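# Skinner: a simulated set for comparing two grippers on kitchen stuff

Hi! I'm Kazimiera Gajewski and this is the README for Skinner, which began as a folder on my desktop called "gripper test new new" and has now grown into something other people keep asking me for. So here it is, cleaned up (mostly).

The short version: I wanted to know whether the Drokora fingers or the Prallar fingers do better on smooth, awkward tableware, and I wanted to find out in simulation before I spent money on either. Everything in here is rendered. There's no real kitchen anywhere in it, so please don't email me asking what lens I used!

## What you get

- 1618 episodes, each one a single grasp try from approach to lift
- 83 of those held back as a test split (file list in `heldout.txt`)
- wrist camera video, joint angles, finger opening, and a success flag
- the config for every scene, so you can re-render it at whatever size you like

Both grippers are plain two-finger parallel jaws. The Drokora model has thin plates that come up pretty straight, and the Prallar model has wider pads and a shorter stroke. I ran them on the same arm with the same controller, and I used the same random seeds for both where I could. For 517 episodes the seeds match exactly across the two grippers, and that's the part I'd trust the most if you want a straight side-by-side. They're tagged `paired` in the index.

## The wrist camera

I tried three camera spots before settling. Over the shoulder looked great to me and was useless for the last bit of the approach, when the arm blocks everything you care about. A fixed side camera was OK until objects sat close together. The wrist view won, partly because you always get the fingertips and the thing between them, and partly because I got lazy about calibrating anything else.
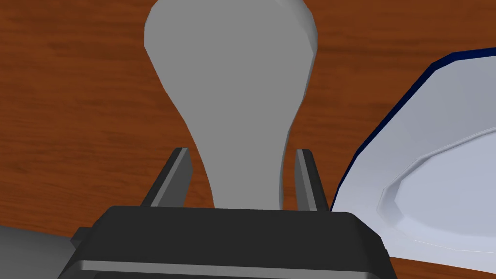 The catch with a wrist view is that tall things run out of the top of the picture once you get close, so a model trained only on the last second of the approach never gets to see how tall anything is. I kept the whole approach in every episode for that reason. If you crop your clips, crop the end and leave me my beginnings, please.

Also, the meshes are low-poly. Curvy things have little flat bits along the outline and plates have corners. I did this on purpose at first (speed!) and then kept it out of stubbornness. It does matter for contact, though: a finger landing on a flat facet holds a lot better than it would on a truly round neck, so take my success numbers as a bit rosy.

## How the two compared

On the paired episodes Prallar was better on wide, shallow things and Drokora was better on anything with a narrow waist you can close around. No big shock there. What I didn't expect was how much the controller gain mattered. With the default settings the Drokora fingers bumped things over on closing, and I spent most of April blaming the friction values when it was the closing speed all along. The fix is in `close_slow.yaml` and it's on by default now.

## Known problems

- 76 episodes have a finger opening that's shifted by one time step. I've listed them in `shifted.txt` and haven't fixed them yet.
- The success flag only checks height after the lift. If an object is hanging by one corner it still counts. Sorry.
- Lighting hardly changes between scenes. Add your own jitter.
- The Bamia loader works, but it reads the color channels backwards unless you pass `--rgb`. I've been caught by this more than once.

## Using it

Do what you like with it, and if you publish something, mention Skinner and send me a link, I love seeing what people do with it. If you have a third gripper model you'd like me to run on the paired seeds, open an issue and attach the mesh and the joint limits. I usually get to those in the evening, after 8 or so.

Contact: open an issue or write to Kazimiera through the project page | © Skinner project | Back to top

This site uses cookies to remember your settings. Accept | Decline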